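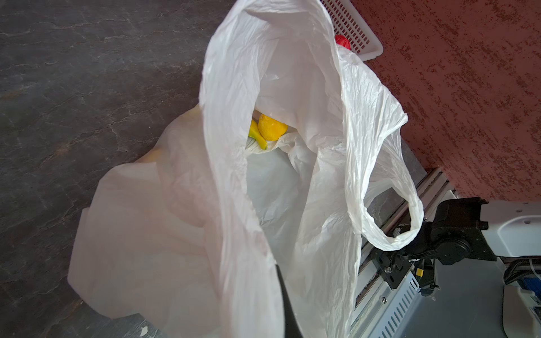

Wrist cam view. Bag handle hung up on the gripper hardware, lemon and banana still in the bottom of the bag.

Home > Guides > Grippers > Faults and Fixes

Plastic bag caught on the gripper: how to clear it and stop it coming back

Posted 20 April 2021

Quick one, writing this between runs. If you do grocery tasks with thin carrier bags you will get a snag sooner or later. Handle loop goes over a bracket or a screw head instead of between the fingers, arm doesn't know, next move pulls. Best case a torn bag. Worst case film gets into a finger joint and you're buying parts.

We run a Verer arm with the Boltden two-finger gripper. Other setups, same idea, menus will differ.

How to tell it's a snag

- Finger position says open but the bag still follows the arm
- Force reading creeps up on the lift and doesn't drop on release
- Fruit rolls to one side for no reason
- Wrist view shows a handle going taut, edge rolled up like a rope. That's the one to look for

Don't trust the grip sensor for this. Ours read "no object" the whole time. Technically true, nothing between the fingers.

Clearing it

1. Pause. Not e-stop unless somebody's hand is near or the arm is still pulling. On our arm the e-stop drops the brakes on hard and you can't jog back out without a full restart.

2. Do NOT hit Home. First thing everyone does. Home goes up and back, drags the bag with it, dumps the fruit. If the film is near a joint it winds in.

3. Look at the wrist view and figure out which way the loop went on. It comes off the same way. Save the picture, you'll want it for the log.

4. Jog toward the bag, slow, 30 mm or so at most. You want slack in the handle. If it gets tighter you went the wrong way, stop.

5. Lock it out. Key switch off, key in your pocket. Then hands in. Not before, even if it looks parked. A paused arm is a live arm.

6. Slide the loop off by hand. If it's rolled tight, snip it with blunt scissors. Bags are cheap. Keep the blades well clear of the camera wires.

7. Check for leftovers. Little strips of film hide behind the brackets and under screw heads. Flashlight, tweezers. Open and close the fingers by hand if yours allow it, feel for any drag.

8. Hands out, key back on, open/close at lowest speed a few times. Then home it with nothing in the workspace.

Film already in the joint? Stop there. Pull the finger, don't try to run it out backwards. We did that in February and the strip tore in half and half of it stayed in. Lost a whole afternoon.

Stopping it from happening again

Force limit. Ours was at the factory number, way too high for bags. A handle will stretch a long way before it trips. Turn it down untill a normal lift just passes, then leave a bit of room.

Approach angle. Straight down over an open bag is asking for it, the handles flop anywhere. Come in from the side the handle isn't on.

Cover the sharp stuff. Wrap of smooth tape over brackets and screw heads, or a printed shroud. Leave the joints free and check it doesn't rub on the camera cable. Biggest improvement for us by far.

Add a release check. After every open, back off a little and compare force to the empty value. If it's off, pause and beep. Grostmont firmware has this under Motion > Post-release, off by default. Lamptey controller you have to script it yourself, maybe ten lines.

Bags themselves. Crinkly thin ones are the worst. Paper never snagged on us, but it tears at the handle so pick your poison.

Our numbers if anyone wants them: 3,452 bag picks logged before the changes, 156 stopped for a snag. Since the tape and the lower force limit we've done almost 1,000 more and I've cleared a handful. Will update when there's enough to be worth comparing.

Log every one, even the easy ones. Time, which handle, which bracket it cuaght on. That log is how we found out most of them were on the same bracket.

Filed under: Grippers, Snags & Jams, Safety

Related guides
- Setting force limits on the Verer arm
- Lockout basics for small robot cells
- Replacing a Boltden finger joint
- Wrist camera cable keeps working loose
- Lamptey scripting: pause on force change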